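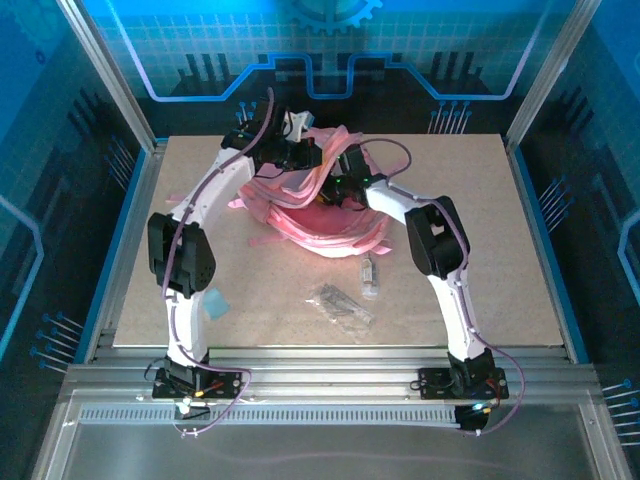 Dye lots for the spring stock have been merged into one list, effective May 2023. Each bolt now carries the mill code, the lot number and the finished width on a single tag. Lot numbers from Prustov have five digits and those from Brabec have four, so the leading zero on a Brabec tag can be ignored. Pinks and reds remain the most frequent source of returns. A pink fabric heaped up like the bundle on the beige table will show several apparent shades in its folds, and a shade call made in that state is not valid. Lay the piece flat, face up, in a single layer, with the grain running away from you, and compare it with the lot card under the daylight tube.

Knits must rest before cutting. Unroll the full length needed and leave it without tension for 20 hours. Cotton jersey from Nodham relaxes more in length than in width, and panels cut straight from the roll come up short at the hem. Wovens can be cut the same day.
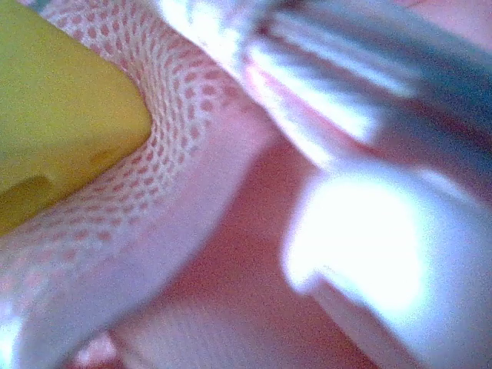
Wash tests are done at 30 degrees on a 2-cycle basis, with the sample overlocked on all four edges. Mark the sample before washing with thread, not pen. Measure between the thread marks after the sample has dried flat. Record length and width separately - a single averaged figure is of no use to the pattern room. Samples that skew should be noted as such and kept with the card.

The rub tester has been serviced and its counter reset. Upholstery weights now run to 3000 rubs before the first inspection. Apparel weights are inspected on the old schedule. The Gromard abrasive cloth is replaced at the start of every test, including repeats on the same lot.

Remnants under one yard are no longer tagged individually. They go in the mixed bin by fiber content and are written off in December. Remnants with a known flaw should have the corner clipped.

Lot cards for discontinued shades are held by Hedvika Jireš in the sample room. Cards can be borrowed overnight and are signed out in the gray book.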